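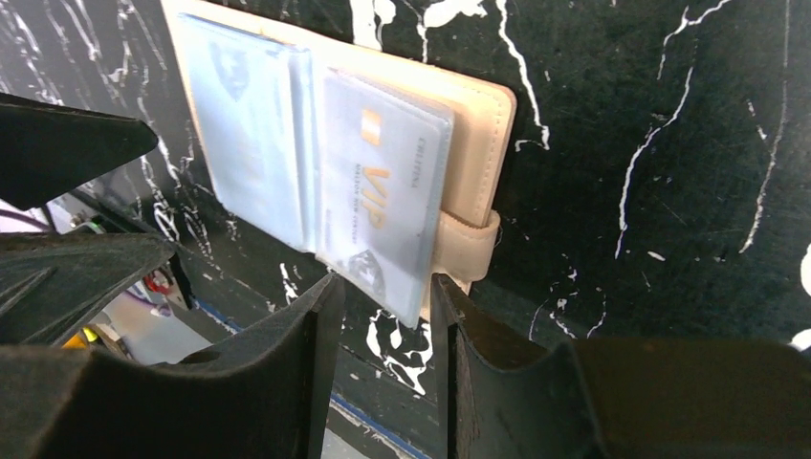 Cream card wallet with clear sleeves and strap, shown open.

Card wallets: frequently asked questions
Last updated 18 January 2024

Which of your wallets have clear sleeves?
The Fistis and the Mumia. The Ravn has stitched pockets only, and the Bromance has one clear window on the outside for a transit pass.

How many cards can I put in one sleeve?
One is best. Two thin cards will go in, but the plastic stretches over time and a single card will then slide out when you turn the wallet over. If you carry a lot of cards, pick the Mumia, which comes with more sleeves.

Will raised or metallic printing rub off inside the sleeve?
Gold and silver print on membership cards can mark if grit gets between the card and the plastic. Wipe the card with a dry cloth before you put it in. We can't replace cards that were scratched before they reached the sleeve.

My new card won't slide in. What should I do?
Open the wallet flat and pinch the sleeve lightly along both long sides so the mouth opens. Start with one corner of the card, then straighten it. Don't use powder or hand cream, as both leave a film that is hard to remove. 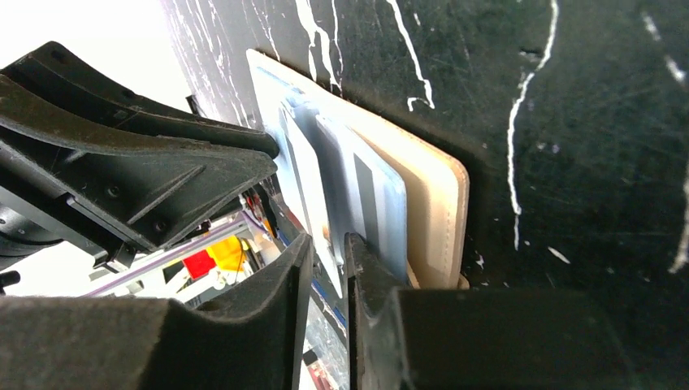

Bent Lauritsen wrote to us that he leaves a blank plastic card in any sleeve he isn't using, and that after 4 years the sleeves in his Fistis still open without sticking. We have passed this on to other customers who had trouble with sleeves clinging together. An old gift card works fine.

Can the sleeves be replaced?
Yes, on the Fistis and the Mumia. Refills are sold by the pair. Order by wallet name, as the two sizes don't fit each other. The old insert pulls straight out of the slot in the back panel. Push the new one in until the tab is fully covered.

What is the cover made of?
It depends on the model. The material is listed on the product page and on the paper tag inside the box. Please check there before using any leather product on it.

How do I clean the cover? 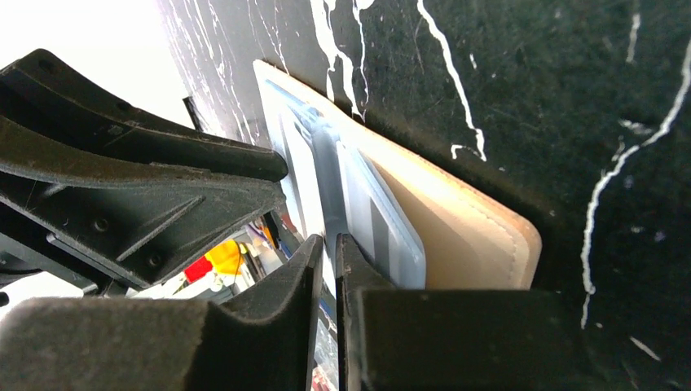

Use a soft cloth, slightly damp, and let the wallet dry open at room temperature. Don't soak it or put it near a heater. Dirt collects first in the stitching, so go along the thread with a dry, soft toothbrush before you wipe the rest. On a pale tan cover like this one, follow the line of stitching right around the rounded corner, then wipe the smooth part in one direction. Dye from new jeans may not come out at all, and we don't cover it under the warranty.

Can I return a wallet I have used?
Unused wallets can be returned within 54 days. Once cards have been carried in it, we can only take it back for a fault in the stitching, the strap or the sleeves.

Do you sell to clubs and hotels?
Yes. The minimum order is 200 wallets in one color. Samples are charged at the normal price and credited against the order. New colors are added each October.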